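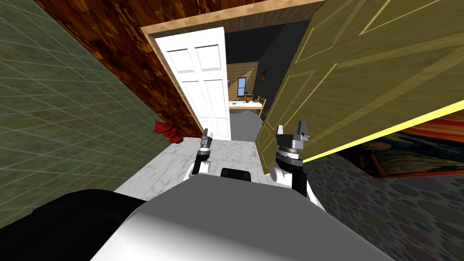 Slide 1. Both grippers at the doorway, Rolley in simulation.

Notes, July 2019. Keep it under the slot, they cut the mic last year.

Start with the claim. The report that came with the Rolley controller said 1,534 doorway runs in simulation and no contact faults. Read the number out slowly. Then ask who in the room would sign off a real machine on that. Wait for hands.

Then what happened at Haworth. First week on the floor, the right arm met the edge of a door and kept pushing. The force limit should have stopped it at 50 newtons. It did stop, in the end, 3 seconds late. No one was hurt. Don't let anybody turn that into "the safety system worked".

Point at the right gripper on the slide, up against the corner of the yellow door. On screen those two overlap and it looks like nothing much. The Lumska checker agreed: it only logged a contact if the fingers touched. The wrist and the arm links weren't on its list at all. So "no contact faults" meant no finger faults, and we all read it as something bigger. Me included – say so.

Delia Riquelme found it by turning on the full body check and running the old logs again. 43 runs had the arm inside a door. Give her the credit here, she may be in the audience.

Expect the Nirow people to say the patch fixes it. My view: it fixes the list. I haven't seen anything that tells me why the stop came late, and I have asked twice.

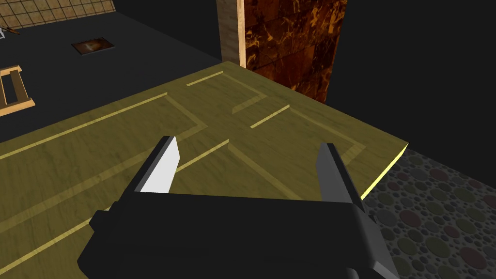 Slide 2. Fingers open, nothing between them

One gripper over the tabletop, fingers wide apart. The table runs went through the same checker, so I don't trust those either until they are redone. Nice inlay on the table, no help to us.

What I want before August: the late stop explained in writing, contact checks on every link, and the arm kept in its pen at Haworth until both are done. If someone asks whether simulation is worth the bother, say yes, for finding faults. I wouldn't use it to prove there are none.

Questions. Skip the cost slide if short of time.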